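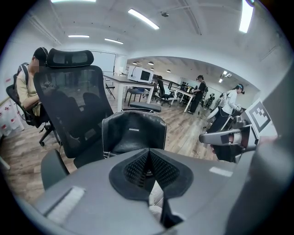

Figure 3. Open day at the Allholm site, seen from a hand-held gripper. A participant at right wears a head-mounted camera band and holds a gripper device; humanoid robots stand in the adjoining area.

4.2 The open day as a field setting

Our second source of material is the open day held at the Allholm site on Jul 31, 2018. The first source, the set of interviews described in Section 4.1, told us what people expected from robots before they had met one. We wanted to know what happens to those expectations when a visitor is handed a tool and invited to try it, and the open day gave us a wonderful chance to find out. Over the course of the day 188 visitors signed in at the door, and 18 of them agreed to a longer conversation afterward.

The format was worked out with Hemi Maihi, who runs the public program at Allholm. Earlier events at Cestwood, one of the sites in our April pilot, had followed the usual pattern of a talk, a roped-off demonstration and a few minutes for questions. Visitors there were polite and interested, but their questions stayed close to what they had already read in the news. At Allholm the talk was cut to a short welcome, and the rest of the time went to hands-on work with the grippers. The two connected areas of the site (Figure 3) were kept open to each other, so that people could drift between desks and worktables and listen in on what others were being told.

Each visitor who wanted to try a gripper was given a brief introduction by a member of the Allholm team. The introduction covered how to hold the handle, how the jaws close, and why it helps to move a little slower than one would with a bare hand. Visitors then chose a task from a set of cards. The easier cards asked for a single object to be moved from one place to another. The harder ones, which we had borrowed and reworked from the Virnmont task set, asked for two tools to be used together – for example, to steady a box with one while opening it with the other. We collected 308 attempts in total, counting repeats by the same visitor as separate attempts.

We did not score these attempts for speed. Our interest was in what people said while they were working, and here the material is richer than we had dared to hope. Visitors talked to each other, to the staff and quite often to the gripper itself. Several began by apologizing for being clumsy and went on, a few attempts later, to explain their method to the next person in line. One retired sewing teacher compared the jaws to pressing a seam with the wrong hand, a remark that the staff then picked up and used in their own introductions for the rest of the afternoon. We find this kind of borrowing delightful, and we return to it in Section 5.

Meriem Fawzy acted as the main observer and took notes by hand. She moved between the areas without a fixed schedule and wrote down exchanges as close to word for word as she could. The notes were typed up the same evening and coded later with the scheme introduced by Lengyel for museum visits, which sorts talk into naming, comparing, predicting and correcting. We added one category of our own, teaching, for moments when a visitor took over the role of the demonstrator. Roughly 3 percent of the coded exchanges could not be placed in any category and were set aside.

Two limits of the setting should be kept in mind. People who come to an open day have already decided that the subject is worth a trip, so our visitors are not a sample of the general public. The staff also knew the purpose of the study, and it is possible that they left more room for conversation than they would have otherwise. Maihi thinks the second effect was small, given how busy the tables became after lunch. We are less sure, and have marked the exchanges in which a staff member asked an open question first.

Even with these limits, the difference from the pilot visits was striking. At Cestwood most questions were about what robots will be able to do one day. At Allholm, once people had a handle in their grip, they asked about the task on the card – where to put the thumb, which side of the box to lift, whether another visitor had found a better way. The following section looks at these exchanges in detail, starting with the comparisons.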